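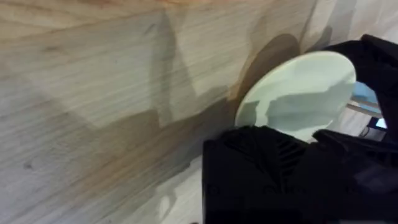 Ticket 2000-11: Gripper drops or tilts round discs at cell Mada
Opened by: Ye-rin Ma
Assigned to: Iraklis Manolakis
Site: Grultcombe, bench cell
Status: Closed, recheck set for November
Opened: 3/17/26

Problem as reported
The arm picks up the pale disc, lifts it a little and then the disc turns in the fingers. On some cycles it slides out and lands on the wood. The other parts in the program run fine. No fault code on the controller. Started after the finger pads were changed.

Ye-rin Ma
I ran the disc job 40 times before calling this in. 11 bad picks. Most were tilts, a few were full drops. Same disc each time, wiped with a dry cloth between runs. I raised the grip force one step and it made the tilting worse, so I put it back.

Iraklis Manolakis
Please send the wrist camera view with the fingers closed on the disc. Also check that the camera bracket is tight. If it has moved, the pick point will be off and we would be chasing the wrong thing.

Ye-rin Ma
Bracket is tight. View is at the top of the ticket. Lights were set the way we run them.

Iraklis Manolakis
Thanks. Two things to look at. The upper finger is bearing on the upper right of the rim, so if the two sides don't meet square the disc has something to pivot on. The other is the gripper's own shadow on the wood beside the disc. The rim still shows up clearly against it, but I want to know what the vision step is using as the edge. Can you save the found outline from a good pick and a bad pick?

Ye-rin Ma
Saved both to the Ondieki folder. On the good one the outline follows the rim. On the bad one it bulges out on the shadow side and the center lands 5 mm off.

Iraklis Manolakis
That explains most of it. Do these in order:

1. Stop the cell and lock it out.
2. Take off the upper finger pad. Clean the seat and refit the pad. Snug both screws before you tighten either one.
3. Close the gripper by hand on the flat gauge and look for a gap on either side.
4. Power up and home the arm.
5. Move the search pose back so the gripper's shadow stays clear of the disc when the camera takes its shot.
6. Teach the disc outline again from the new pose.
7. Leave grip force at the old value.

Ye-rin Ma
Done. There was a bit of old adhesive under the pad on one side. With that cleaned off there is no gap on the gauge. Had to move the search pose twice, the first spot put the wrist too close to the rail. Ran 40 picks after that. One tilt, no drops.

Iraklis Manolakis
Which cycle was the tilt?

Ye-rin Ma
The second one. I had not reloaded the saved pose at that point. Ran another 40 with it loaded and had no tilts.

Iraklis Manolakis
Good. Save the program under a new revision and keep the old one for now. Add the pad seat to the cleaning sheet for this cell. The Oreck cell uses the same pads, so check that one at the next pad change too.

Ye-rin Ma
Saved as rev 5. Cleaning sheet updated. Closing.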